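New practice guide for hand-held gripper recording comes into use in September

Plekberg, the training workshop for robot handling, has published a set of working rules for staff who record tasks with hand-held grippers. The guide runs to 42 pages and replaces the loose collection of notes that operators had been using until now. It was drafted with the tool maker Priline and with Kumura, which runs two recording rooms of its own and will follow the same rules.

The guide applies to anyone who picks up a gripper to record, including visitors and trainees. It covers how a room is set up, what is checked before a session, how long a person may work without a break, and how bystanders are dealt with when they come into view of the camera.

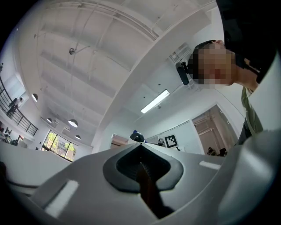

Room layout takes up the longest chapter. Markers used for positioning must be fixed to a flat, plain surface and must not be moved during a session. If a marker is knocked or replaced, recording stops and the set-up check is done again from the start. A square black-and-white marker on a white surface, with nothing hung over it, meets the rule. Doorways leading off the room may stay open, but anyone who could be seen through them has to be told that recording is going on. Lamps are to be left as they are from the first take to the last, and changes in daylight from windows are to be written in the session log.

On privacy, the guide says faces must be obscured before any material leaves the site. This includes people who are only in view for a moment and people in the background. Operators are asked to report takes in which names, letters or screens may be readable, so that these can be looked at separately.

The rules on working time are stricter than before. An operator may hold the tool for no more than 25 minutes at a stretch, followed by a break of at least ten minutes. Straps and grips are to be adjusted for each person, and the fingers of the gripper are to be inspected for wear at the start of every shift. Tools with split or loose rubber parts are taken out of use until they have been repaired.

A trial of the rules was held at Plekberg earlier this year under the project name Virág. Of 206 sessions recorded, 163 passed the set-up check at the first attempt. The most common fault was a marker that had been moved after the check, followed by logs with no entry for the lighting. The wording on both points was changed as a result.

Operators will have to complete a half-day course before they can sign for a tool. Courses begin at 9 am and places are booked through the workshop office. Those already working in the recording rooms have until the end of September to attend. The guide can be read on paper at reception, and Kumura will keep a copy in each of its rooms.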